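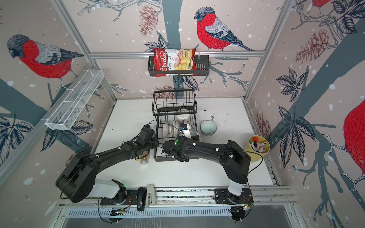

Two-arm cell with the bullfinch panels fitted and both grippers at the dish rack.

Mallet: frequently asked questions

What is Mallet?
Mallet is a training recipe for two-arm tabletop manipulation. It tests whether a policy trained in cells with busy, changing backgrounds holds up better in a cell it has never seen. The code, the episode lists and the evaluation sheets are released together.

Why wallpaper?
Plain walls let a policy use the background as a position cue. Patterned panels take that cue away when they are swapped between sessions. The bird pattern is one of the harder ones in our set: the red areas are close in color to some packaging we use, and in early runs the arms reached for the wall.

Are the panels changed during an episode?
No. One pattern stays up for a full session. The pattern name is stored in the episode header under "surround".

How much data was used?
The full set has 3467 episodes. The base policy uses 1000 of them, all recorded at Sarkstead with plain panels. The patterned subset has 1223 episodes. The remainder is play data without task labels and is used only for pretraining the image encoder.

How was it evaluated?
With 300 trials per policy in the Gornby cell, which contributed no training data. Each trial starts from a written layout sheet. An operator scores it pass or fail against the task text, and partial credit is not given. A second operator rescores from video, and disagreements count as fails.

What was the main result?
The policy trained with the patterned subset passed more trials than the base policy on every task family. The gap was widest for placing a bowl into the rack and smallest for moving jars on the open table. On plain panels the two policies could not be separated at our trial count.

Could the gain come from having more episodes?
Partly. We trained a control on the same number of episodes with plain panels only, drawing the extra ones from a held-back pool. It recovered some of the gain on jars and very little on the rack tasks.

Why a wire dish rack?
Thin black wire is hard to localize in depth, and the gripper has to clear it on the way in and out. Most failures in our logs are contacts with the upper tier.

Do the objects stay the same?
The rack stays. Bowls, jars, cups and snack bags rotate from a fixed list. Items on the wall shelves are distractors unless the task text names them.

Are the two arms controlled separately?
One policy outputs joint targets for both arms at every step. We tried separate policies with a shared encoder and saw more collisions over the rack.

Does it work with one arm?
Not tested. The loader will accept single-arm episodes if the missing joints are masked, but no checkpoint was trained that way.

I get different scores with the released checkpoint. What should I check?
Camera pose first, then exposure. The camera is fixed, and the policy tolerates little change in its angle. Also confirm that the joint order in your config matches the one in the release; left comes before right.

How does Mallet relate to Loston?
Loston is the earlier single-surround dataset. Its episodes load with the same tools but lack the "surround" field, so set it to "plain" before mixing.

Will more patterns be added?
A further set is planned for December. The episode format will not change.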